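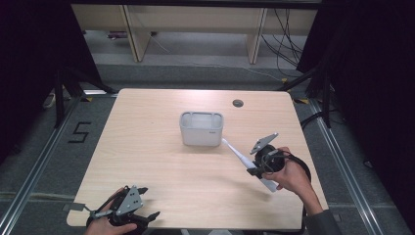

A small white bin on a light wooden table.

How Do Comedians Make Up a Whole Show?

Last updated: June 19, 2018
14 comments | 50 shares

Have you ever told a joke at dinner and had everybody laugh? Great feeling, right? Now imagine doing that for a whole hour, by yourself, on a stage, with a light shining in your eyes. That's the job of a stand-up comedian, and I used to think they just walked out and said whatever funny thing popped into their heads. Boy, was I wrong!

I found out when I went to a "new material night" at the Jullovar, a little theater in Trandcombe. New material means jokes that aren't finished yet. One comedian had a notebook open on a stool, and she kept peeking at it. Some of her jokes got big laughs. One about a goose got nothing at all (I liked the goose). She drew a line in the notebook and went right on to the next one.

Most shows start out that way. A comedian writes down ideas, lots and lots of them, and tries them out in small rooms. If people laugh, the joke stays in. If they don't, it might get new words, or move to a different spot in the show, or go away for good.

A joke usually has two parts. The first part is the setup, where you find out what's going on. "My dog has started getting up before me." The second part is the punch line, where the surprise is. "Yesterday he'd already read the paper." If you say the surprise too soon, the joke goes flat, so comedians practice when to stop and wait. That waiting is called timing, and it's harder than it sounds. Try counting to two in your head before your next punch line and see what happens!

Then there's the callback, my favorite. A comedian tells you something near the start of the show, lets you forget all about it, and brings it back much later. If the dog with the newspaper turns up again at the end, people laugh extra hard because they feel like they're in on a secret.

All the jokes together are called a set. A short set might last five minutes. A full show can last an hour, and building one can take a year or more. The biggest room in Trandcombe holds 1032 people, and a joke that works there has probably been told many times in places much smaller.

What if somebody shouts in the middle? That person is called a heckler. Some comedians answer back with a quick joke, and some just keep going. Please don't be a heckler. It's hard to remember your words when someone's yelling about parking.

Want to try it? Write down three things that made you laugh this week. Pick one and tell it to a friend, then tell it to somebody else with one word changed. Did you get a bigger laugh the second time? Keep that word.

369 shares

Contact us | Copyright 2018 Zeslow | Back to top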